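Why Do Grown-Ups Wrap Everything Twice?
By Jana Meinecke
Print | E-mail | 15 shares | 7 comments

Moving day is when your family finds out how many mugs it owns. All of them must be wrapped, and you will be told it's fun.

Things break when a bump reaches them all at once. Padding makes the bump slower and spreads it out, so no one spot takes the whole hit. Cloth does this with its folds. A towel will do, or the sweater your aunt knitted, which has been waiting years for a job.

Bubble wrap does it with air. Each bubble is a tiny sealed cushion. Squash it gently and it pushes back. Pop it and it's just plastic — so please stop popping it until the mugs are unpacked.

Plenty of people use both. Green cloth makes the bundle, and bubble wrap goes on top.

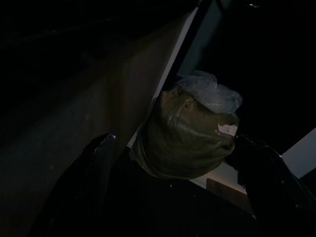 Araba Korletey: We moved to Clidton in April and my son wrapped a potato to test this. He dropped it down the stairs. The potato is fine, but now he wants to try a plate.

Tell him to stick with potatoes. Then fill the gaps in the box with socks, so nothing can slide around.

Related
Why Is Tape So Hard to Find the End Of?
What Cardboard Is Made Of
How Heavy Is a Box of Books?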